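# Workshop tips for the robot club

These are the notes we hand to new members of the Resach club and to anyone joining the school project part way through the year. They cover small screw jobs done with the two arms. Most of them came out of things going wrong on a Wednesday evening, and a few are copied from the old sheet that used to be taped inside the cupboard door.

## Setting up the table

Wipe the table before anything goes on it. A dry cloth is fine for dust. For grease from the bearings use a drop of washing-up liquid in warm water, then dry it properly. White tabletops show every mark but they also show dropped screws, so we keep ours white and put up with the cleaning.

Put parts down in the same place each time. Masking tape marks work well and peel off cleanly if you change them every month or so. Left on over the summer they leave a sticky line, which comes off with a little cooking oil and a lot of rubbing.

Leave a clear hand's width between parts. The fingers are wide when open and will shove the neighbour across the table if things are packed close.

Don't put bags, drinks or phones on the table. Bags go on the hooks.

## Screws and terminals

Start every screw by hand. Two full turns with your fingers is enough to know the thread has caught. If it feels gritty, back it out and look at it.

Sort screws into a muffin tin, one size to each hollow. A 12-hole tin holds everything in the Chauke kit with a couple of spaces left for washers. Egg boxes are no good, as the small screws get into the folds.

Terminal screws need much less force than wood screws. If you have only ever put up shelves, you will overtighten them. Practise on a scrap block until you can stop when the wire is held and a gentle tug doesn't move it.

Fix small blocks to a piece of wood before you work on them. A loose terminal block spins with the bit and ends up on the floor. An offcut with a flat underside is heavy enough for most jobs, and a square of non-slip drawer liner underneath stops it creeping.

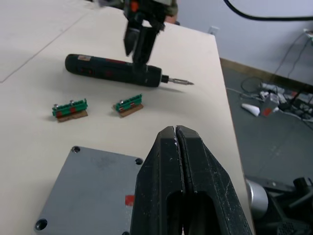
Charge the screwdriver the night before. The one in the cupboard takes 76 minutes from flat and will not do a whole session on a quick top-up. Whoever locks up puts it on charge, and whoever opens up takes it off and puts the lead back in the drawer.

Pick the bit by trying it in the screw with the power off. It should sit without rocking. A worn bit chews the slot, and then you need pliers. We throw worn bits away, so please don't rescue them from the bin.

Set the clutch to the lowest number and work up one step at a time. Write the number that worked on the job card.

## Getting the gripper to hold a tool

Lay the screwdriver flat, handle the same way round each time. If one team leaves it pointing left and the next leaves it pointing right, the saved positions are useless and you lose half an hour finding out why.

Pick it up near the balance point. To find that, rest the tool across one finger and shift it until it stays level. Put a thin ring of tape there.

Smooth plastic slips. A strip cut from an old bicycle inner tube, wrapped once around the handle and taped at the ends, gives plenty of grip. Rubber bands also work but they perish, and bits of them get everywhere.

Close the fingers slowly the first time. If the case creaks, stop and ease off. Clean the insides of the fingers with a barely damp cloth at the end of the day. Scuffs don't matter, grit does.

Run any new movement at slow speed with nothing on the table, then with the tool, then with the parts. Keep a hand near the stop button for all three.

## Cables on the floor

Route them behind the table legs and away from where people stand. Hook-and-loop ties are better than plastic ones, as you can undo them. We buy a roll and cut it to length.

Label both ends of every cable. Freezer labels stay on well and take biro. The Pranutex supply and the charger have the same plug, so those two also get a band of coloured tape.

Never plug one extension into another. If you are short of sockets, ask for a longer one from the store.

## Before the competition

The Wovex heat is in February. Each team gets 17 minutes on the table, including setting up, so practise the setting up as well as the task. Time it with a kitchen timer that everyone can hear.

Bring these in a lidded box:

- screwdriver and charger
- two new bits of each size
- muffin tin with a tea towel folded on top to stop the screws jumping
- masking tape and a marker
- spare terminal blocks, already fixed to their wood
- drawer liner
- job cards, filled in

Print the job cards in large type. Reading small writing while watching an arm move is harder than you would think.

## Packing away

Park both arms, switch off at the wall, then coil the leads. Run a magnet in a sandwich bag over the floor to pick up dropped screws. Turn the bag inside out over the tin and they fall straight in. Brass ones have to be found by eye.

The key goes back to the office before six.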